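Handling a copyright claim on a home workshop or cooking video

Updated October 6, 2018

People who post household videos get copyright claims for reasons that have little to do with the household. A radio playing behind the sink is enough. So is eight seconds of a television in the next room. The notes below cover the usual cases on hosting sites that match uploads automatically against a reference library. They are practical notes and do not replace a lawyer.

Before recording

Turn off every sound source in the kitchen or shop. Filtering music out afterward takes the voice with it more often than it works.

Keep the original files straight off the camera, with their dates intact. Copy them to a second drive before editing. An edited export shows less than a raw file does.

Save the license page for any music you add, as a PDF, on the day you download the track. License pages change. Put the PDF in the same folder as the project.

"Royalty-free" does not mean unregistered. A track may be free to use under its license and still sit in a matching library, placed there by a distributor. Test it first with a private upload of 20 seconds or so of plain footage under the track. Leave it for 24 hours and look for a claim before you publish anything longer.

Claim or takedown

Read the notice twice. A claim usually leaves the video up and sends the advertising income elsewhere. A takedown removes the video and may count against the account. The steps differ, and so do the deadlines. Write the deadline on the kitchen calendar or wherever you will see it.
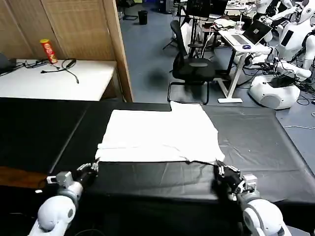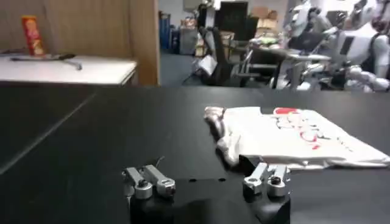

Stamatia Kouris writes that she disputed a claim on a jam video and heard nothing until the last day of the response period, when it was released without comment. Her advice is to leave the video alone while you wait, as she had trimmed an earlier one in a hurry and could no longer show what had been claimed.

That matches our own experience with the Plovham bench series. Download a copy of the published version before touching the editor.

Writing the dispute

Keep it short. State the time range claimed, what is heard or seen there, and where your right to use it comes from. Three or four sentences will do. Leave out how long the video took to make and what you think of the claimant.

Typical wording: "The music from 1:10 to 1:42 is used under the attached license, downloaded in January. The license permits use in online video, including video carrying advertising."

If you are relying on fair use, name the purpose — criticism, comment, teaching — and say why that much of the work was needed. Background music in a tutorial rarely qualifies. Crediting the artist in the description does not give you permission, and neither does a line saying no infringement is intended.

A counter-notice against a takedown is a legal statement. In the United States it is made under penalty of perjury and your name and address go to the claimant. Do not send one on a guess.

Record keeping

One folder per video: raw files, export, licenses, notices, replies. Name the notices by date received. A plain text file listing each track and its source is sufficient up to 100 videos; past that, use a spreadsheet.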